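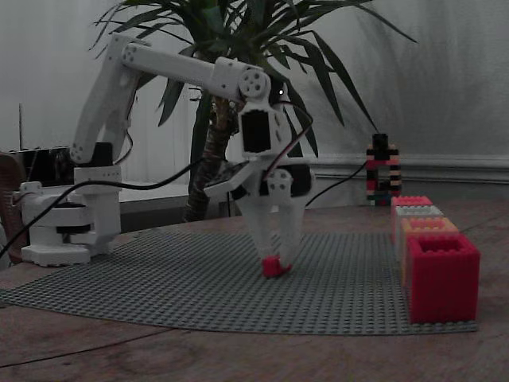
White robotic arm at one end of a grey studded baseplate, on a round wooden table

Wildlife > Gavuten Shore > Fish > Lumpsucker: common questions

Lumpsucker: common questions

Last revised November 2, 2025

What is a lumpsucker?

The lumpsucker (Cyclopterus lumpus) is a thickset, scaleless fish of the North Atlantic. The body is nearly round in cross-section and carries rows of bony lumps along the back and sides. It has no swim bladder. Local names for it include sea hen and lumpfish, and all refer to the same species.

How does it hold on to rock?

The pelvic fins are modified into a disc on the underside. Pressed against a hard, smooth surface, the disc forms a seal and keeps the fish in place in surge. It grips poorly on sand or loose gravel.

Are the red and blue fish different species?

No. Males turn orange to brick red on the belly and fins in the breeding season. Females are larger and tend towards blue-green. Young fish vary a great deal and often match the weed they are sitting on, so colour should not be used to sex anything small.

When are they seen at Gavuten?

Adults spend much of the year in open water and come inshore in late winter and spring to spawn. Most shore records are of guarding males. By June nearly all adults have left, and records from then on are of juveniles in kelp and floating weed.

Where do they nest?

In crevices and under overhangs on the lower shore and just below it. The main survey area is the Siltach ledges, an 800 metre stretch between the slipway and the point. Nests have also been recorded on Drellent reef, which can only be reached by boat.

Which parent guards the eggs?

The male. The female leaves after spawning. The male stays with the egg mass for several weeks, fanning it with his fins and keeping off crabs and starfish. He feeds little or not at all during this time.

I have found one out of the water. Should I move it?

Usually not. A male left in a shallow pool or damp crevice at low tide may be guarding eggs, and moving him leaves them open to predators. Do not pull at a fish that is attached. Replace any weed you have lifted and keep dogs away.

Can I count nests myself?

Yes, on spring tides, with a recording form. Each form covers one section of the ledges. There are 6 sections, numbered from the slipway. Give the time, the state of the tide, whether a male was present and the colour of the eggs. Do not measure egg masses by hand.

How many records are held?

The database holds 1,987 records, of which 920 are of guarding males. Reports without a location are kept on file but left out of both totals.

Who checks the records?

Anika Ostrowski checks shore records. Jalen Strickland checks those sent in by divers. Forms are entered in Shim, our records database, and queries are returned to the address given on the form.

Do you need photographs?

One is enough for an adult. For juveniles, send a side view and, if the fish is on glass or clear plastic, a view of the disc. Do not use flash at close range on a guarding male.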